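Brumar Peel-and-Stick Wall Panels

Item 414
Sold by Ellery Home Surfaces
Sold in packs of 2

Brumar panels are a printed wall covering for small rooms, closets, shelving backs and other places where full wallpaper is more work than the job deserves. They go up with their own adhesive and come down without a steamer. The surface is a matte vinyl that can be wiped with a damp cloth.

The range is made for renters and for people who like to change a room every few years. It is also used a lot in shops and market booths, where a wall may only need to look good for a season.

What it sticks to

Brumar holds best on smooth, painted drywall with a satin or semi-gloss finish. It also sticks well to glass, metal, sealed wood, melamine and most rigid plastics. Flat paint is less reliable. If your walls are flat, wipe down a small area, put up a test piece and leave it until the same time the next day before you do the rest.

We do not recommend it for brick, bare plaster, cork or any wall with a heavy orange-peel texture. The panel will bridge the high spots, and air trapped behind it will lift the corners. New paint needs at least two weeks to cure first. Paint that still smells is not ready.

Before you start

Wash the wall with a mild dish soap and water, rinse it, and let it dry fully. Skip cleaners that contain wax or silicone. Take off switch plates and outlet covers with the power shut off at the breaker. Fill nail holes and sand them flush. Small bumps show through the vinyl, more so on the lighter colors and in rooms with a window on the side wall.

You will need a tape measure, a level, a pencil, a sharp utility knife and a felt-edged squeegee. A folded dish towel can stand in for the squeegee. Change the knife blade often. A dull blade drags and tears the print layer.

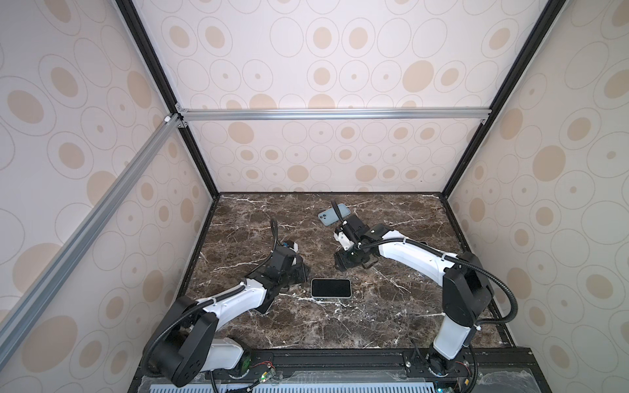
Start with the wall you see first when you walk in. Draw a plumb line one panel width from the corner and hang to that line, not to the corner itself. Corners in most houses are out of true, and a repeating pattern will make it obvious by the third panel.

Peel back a few inches of the liner at the top, set the panel on the line, and smooth from the center out to the sides. Pull the liner down as you go. If a panel goes on crooked, lift it slowly and reset it. The adhesive can be moved 2 times without losing strength. After that it picks up dust and you are better off using a fresh piece.

Inside corners

Do not try to wrap a full panel around an inside corner. Cut it so that it turns the corner by half an inch, press it into the angle with the back of the knife, and start the next piece on the new wall, overlapping the turn. The overlap is hard to see once it is pressed down.

Matching the pattern

Panels in this range have a straight match, so the same part of the design lands at the same height on every piece. Check the arrows printed on the liner and keep them all pointing up. Keep the label from each pack until you are finished. Color can shift slightly between print runs, and we can only match a run if you can give us the number on the label.

Choosing a finish

Standard matte is what most people order. Druvard is the heavier version, with a thicker vinyl and a light scrub rating, and it is the one to get for a kitchen, a mudroom or the inside of a cabinet that gets used every day. It is stiffer and harder to cut around outlets. Druvard costs more per pack and is stocked in fewer patterns.

Neither version is rated for use behind a range or within a shower enclosure. A bathroom with a working fan is fine.

Taking it down

Warm a top corner with a hair dryer on low, then pull down and back on itself at a steady speed. Stop and warm it again if you feel it grab. Leftover adhesive rubs off with a little cooking oil, followed by soap and water.

Shipping and returns

Panels ship rolled in a cardboard tube from our Skarkunon warehouse. Orders placed by noon on Thursday leave the same week. Lay the panels flat overnight before hanging them so the curl relaxes.

Unopened packs can be returned for a refund. Opened packs cannot, so please order a sample first if you are unsure of a color. Samples are letter size and include the adhesive backing. There is a limit of 2 samples per order.

Related items: felt-edged squeegee, replacement knife blades, Druvard trim strip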